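3.2 Household Storage and the Decision to Discard

The second part of the study examined how households decide which belongings to keep when they move to a smaller home. Earlier work on downsizing has mostly dealt with large furniture, where the limits of floor space settle the matter quickly. Small objects have received less attention, although they take up most of the time spent packing. Our interviews suggest that a family may choose between two sofas in an afternoon and then spend several weeks on the contents of a single cabinet.

Participants were recruited through the Findby housing register, which sent an invitation to 3,000 households that had reported a move within the previous year. The long questionnaire was completed by 412 of them, and 12 agreed to keep a written diary from the first day of sorting until the last box was opened at the new address. The diaries were read by two members of the team, who marked each entry by type of object, by the person who made the decision, and by the reason given, if any. Where the two readers differed, the entry was discussed until a single code could be agreed upon.

Objects were grouped under four headings: items in regular use, items kept for a possible future use, items with a personal history, and items that the owner could not readily place in any group. The last heading was added after the pilot stage in Yousafzai, when it became clear that respondents often held on to things they could not name or explain. Lozano's earlier survey of attics and basements had folded such things into a general class of "sundries" – a choice that made the totals easier to compare but hid a pattern of some interest.

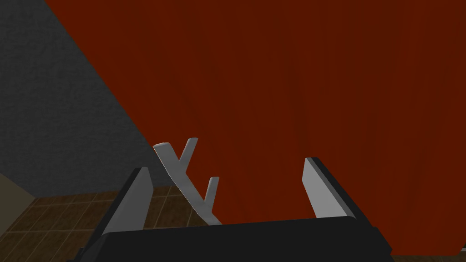 Figure 4. Pale gray branching object, similar in shape to a forked twig or small antler, between two gripper fingers (computer rendering).

Items in the unplaced group were discarded less often than items kept for future use. This result held for renters and owners alike, and it did not depend on the size of the new home. Several diary writers returned to the same object on different days, each time putting off the decision. One wrote in March that she had packed a small drawer of odds and ends "because it was quicker than looking at it again." Another moved a box from the hall to the car and back before leaving it with a sister.

Age had less effect than expected. Older respondents owned more, but the share they discarded was close to that of younger respondents once the number of years at the old address was taken into account. Length of residence was the stronger measure. Households that had stayed in one place for more than a decade were also more likely to pay for outside storage, most often at the Prerkero or Neseo sites, and to describe the arrangement as temporary.

The presence of a second decision maker changed the outcome in a more uneven way. Couples discarded more clothing and kitchenware than people living alone, and fewer papers. Abundio Lozano, who led the diary work, noted that disagreements were seldom recorded as such. They appeared as gaps of several days in the entries – followed, as a rule, by a note that the item had been kept.

These findings rest on self-reported accounts, and the diary group was small. Section 3.3 compares them with the packing lists supplied by the movers, which cover a shorter period but were drawn up by someone outside the household.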